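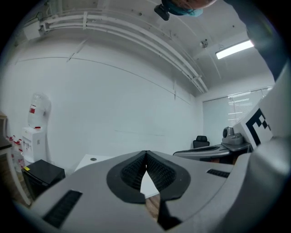
Zwei Finger mit Rillen: ein Greifer aus der Nähe.

Was kostet eigentlich eine Roboterhand?

Stell dir vor, du hast 500 Euro und möchtest eine Hand kaufen. Eine für Maschinen. Deine eigenen zwei waren bekanntlich gratis, deshalb behandelst du sie auch so.

Bei Robotern heißt die Hand meistens Greifer, und sie kommt oft mit zwei Fingern aus. Damit kann man keine Zöpfe flechten, aber einen Becher festhalten. Auf dem Foto siehst du die beiden Finger in der Mitte. Sie sind dunkel und fein gerillt und stehen schräg zueinander wie ein V. Rillen kennst du von deinen Turnschuhen. Glattes rutscht, Geriffeltes hält besser.

Marius Surdu plant in seiner Werkstatt, was angeschafft wird. Er hat uns seine Einkaufsliste gezeigt. Ganz oben steht der Greifer, klar. Erwachsene hören an dieser Stelle gern auf zu schreiben und wundern sich später. Bei Marius geht die Liste weiter:

Ersatzfinger. Gummi nutzt sich ab, wie ein Radiergummi. In seiner Werkstatt hält ein Paar 9 Wochen.
Kabel. Immer eins mehr, als man denkt.
Ein Tisch, der nicht wackelt.
Muster zum Aufkleben. Das schwarz-weiße Quadrat rechts im Bild ist so eines. Eine Kamera kann daran ablesen, wo sich ein Ding befindet und wie es gedreht ist. So ein Muster ist schnell ausgedruckt und damit das Billigste auf der ganzen Liste — es geht trotzdem als Erstes verloren.
Zeit. Steht auf keinem Preisschild und ist trotzdem teuer.

Und dann gibt es noch die Dinge, die gar nicht nach Roboter aussehen. Menschen, die mit Greifern arbeiten, wollen sitzen und trinken. Ein Bürostuhl und ein Wasserspender gehören also auch in den Plan. Der Greifer trinkt nichts, das spart ein bisschen.

Kaufen oder leihen?

Marius rechnet so: Leihen kostet ihn 36 Euro im Monat, Kaufen 500 Euro auf einmal. Braucht er den Greifer nur 2 Monate, leiht er ihn und zahlt 72 Euro. Braucht er ihn zwei Jahre, wären es 864 Euro, und dann kauft er lieber. Das ist dieselbe Rechnung wie bei Schlittschuhen, nur dass Greifer keine größeren Füße bekommen.

Probier es selbst aus

Such dir etwas, das du gern hättest, zum Beispiel ein Aquarium. Schreib den Preis auf. Schreib darunter alles, was du dazu noch brauchst, auch das Langweilige. Zeig die Liste erst danach deinen Eltern — und zwar nach dem Essen.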